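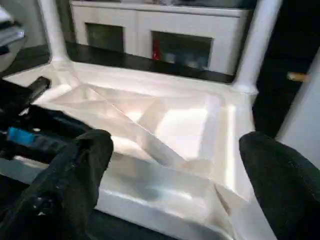
Notice Concerning the White Tray

The Stindel Residence wishes to inform all occupants of the second floor that the white tray in the shared kitchen has been the subject of correspondence.

On Mar 5, 2024, the Office of Household Order received a letter from Ms. Loukia Kourkoulas, Room 11, stating that a sheet of clear plastic film had been left in the tray. Ms. Kourkoulas requested its removal. The Office acknowledged her letter and opened a record.

A second letter followed, from Mr. Zhiqiang Feng, Room 30. Mr. Feng requested that the film remain. He wrote that his late wife had never thrown out a wrapper without first smoothing it flat and folding it in four, and that he had intended to do the same with this one after supper. He had then found that he could not begin.

The Office has no rule covering this matter. Under the House Regulations, packaging is to be discarded within one day. Personal effects may be kept until August. The Office was asked to determine which of these the film was, and spent two meetings without reaching a finding.

On the third evening Ms. Kourkoulas was observed at the counter. She had taken hold of two corners of the film. Mr. Feng, who had come in for his tea, put down the cup and took the other two. They folded it once and then again. It did not stay folded, and they started over.

Ms. Kourkoulas has withdrawn her letter. Occupants are reminded that the tray is to be rinsed after use.

Comments (3)

Yuxi Dai: I read the part with the tea twice. My grandmother kept bread bags the same way.

Zeyu Xue: Is there more about the Residence? I liked the one with the elevator key.

Stojan Dervishi: Two meetings! I have worked in that office.

Search stories... Go

This site uses cookies. Accept | Manage settings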